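Climlow long table from Stornik: six months of daily use
Reviewed by Tanveer Tanoli

We bought the Climlow in the light finish to replace a desk and a folding table that were both past it. It cost £497 delivered, paid for with our own money. Stornik quoted 21 days and it came on the last of them, in two boxes. The heavier one needs two people on the stairs.

Putting it together took most of an afternoon. There are 6 bolts to each leg frame and the holes lined up on all but one, which I had to ease out with a round file. The Allen key supplied is soft and had started to round off before I finished, so use your own if you have one.

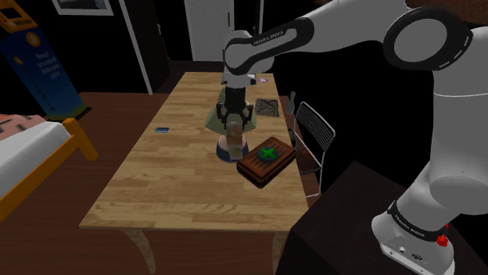

Issue 21, page 6

The top is the best part. It has rounded corners, it sits flat, and it has stayed flat through a winter next to a radiator. I have written, ironed and cut wallpaper on it. Tea left under a mug overnight made a faint ring that came off with a damp cloth and a little washing-up liquid. A dropped pair of scissors left a dent near my chair and that is there for good. Stornik sells a repair wax but the shade I was sent was too yellow.

The legs are less good. They are thin for the length, and if you lean on one end while someone is writing at the other, they will feel it. Tightening the bolts again after the first month helped a bit.

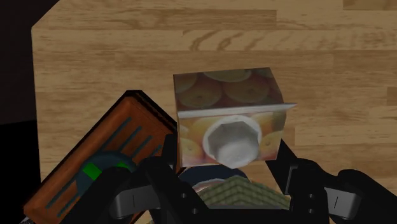 I also tried the felt pads that come in the bag of fittings. Two fell off within a week. I bought thicker ones from the hardware shop and have had no trouble with them, and they cured a slight rock on our uneven floor as well.

Before ordering I looked at the Lau, which is cheaper and shorter, and the Grernance, which has a drawer but only comes in a dark stain. The Lau felt steadier in the shop. If you don't need the length I would go for that one.

Returns are free for a month but you have to keep both boxes. Ours are still in the loft. I would buy the Climlow again for the top, and I'd ask for a discount on the legs.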